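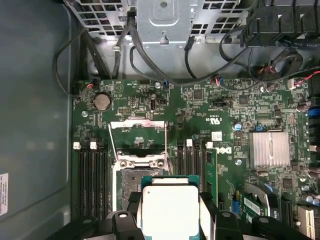

Job 339, the old workstation from Oosthuizen, 2025-04-02. Started on this one straight after tea and I'm writing it up while my hands are still mucky, so forgive the thumbprints on the paper copy! It's one of the batch that came over from the Bellville office in September and has been sitting under the stairs ever since. Olga Quintela wants to know what can be kept as spares and what goes to Kodside for scrap, and I said I'd do a proper job of this one so the rest can be done by the same list. First thing was the coin cell, as always. It's nice and easy to get at on these, just below the little fan header with the red and black wires at the top edge of the board, and there's a standoff screw close by on the left that I'd otherwise have forgotten (I always forget one, then stand there wondering why the board won't lift). The cell goes in the battery tub whatever the meter says. I'm not putting old cells into anything we hand back.

The cables want more patience. Please don't pull on the black bundle near the drive cage, follow each one back to its plug and press the catch. I've got through two bags of ties this month fixing other people's hurry, and one of those people was me. Masking tape and a biro are in the top drawer. Label both ends.

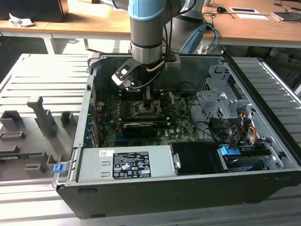 Dell tower on its side on the slotted table, power supply along the front.

Order I've settled on, more or less: supply, drives, graphics card, memory, cooler bits if there are any, processor, and the board itself last. I did try it with the drives first and kept knocking my knuckles on things. The blue tabs and latches are where to put your fingers, and I wish every maker coloured them in like that. Anything with data on it goes straight in the locked box and onto Olga's sheet before you do anything else, even if you're only nipping out for five minutes.

Screws: muffin tin, one cup per stage, left to right. The magnetic dish has gone missing again. If it's in your van, I'd like it back.

Spares shelf is at 197 items now going by the sheet, and 68 of those are memory modules, so we're hardly short. I'd still keep any that match the ones Arker run in their drawing office, they ring up wanting more every few months and it saves ordering.

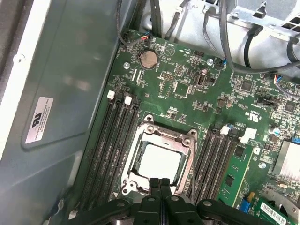
Processors are another matter. I'd leave them in the socket with the frame shut unless somebody has asked for one, and if the board is going to be kept whole then it should travel like that anyway. We've got hardly any socket covers left, and bent pins are no fun at all, as anyone who watched me with the tweezers last autumn will remember. Antistatic bags are on the hook by the door, the big ones fit a full board if you go in corner first.

Kodside's last collection came to 1,218 kg, mostly cases and rails, and they grumbled about plastic left on the metal. So fronts off, feet off, and peel what stickers you can. The certification ones don't budge, leave them.

Still to do: ask Olga whether the odd cables are worth keeping, find a bigger tub for batteries, order ties. Next one out from under the stairs is mine too unless anyone fancies it.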